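the kit was evaluated on light tabletop tasks of the sort found in a break room or at a service counter. The Zundero kit, supplied by Jarnis, comprises two hand-held grippers, one per hand, and a license for the recording software. Of the tasks tried, cup dispensing gave the clearest view of finger alignment and is reported in this section. 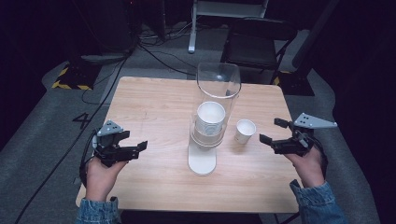 4.2 Cup Dispensing

The operator works with a gripper in each hand at a table holding a tube-type dispenser loaded with paper cups. Each trial calls for one cup to be drawn from the stack and set upright on the tabletop. Two operators, Sulemana and Shao, completed 200 trials between them in blocks of eight. The supplier's default finger pads were used throughout. Nearly all rejected trials were traced to tracking loss; the remainder involved a crushed rim.

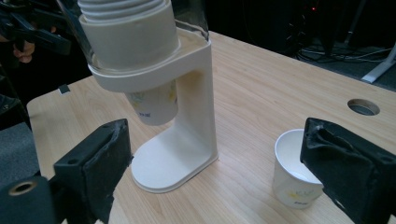

Figure 4. View from one gripper, with the dispenser and a single upright cup between the fingers.

Pad wear was logged after every block. Replacement pads are sold separately, and the price quoted to us in February did not include shipping. Calibration took 51 seconds per gripper.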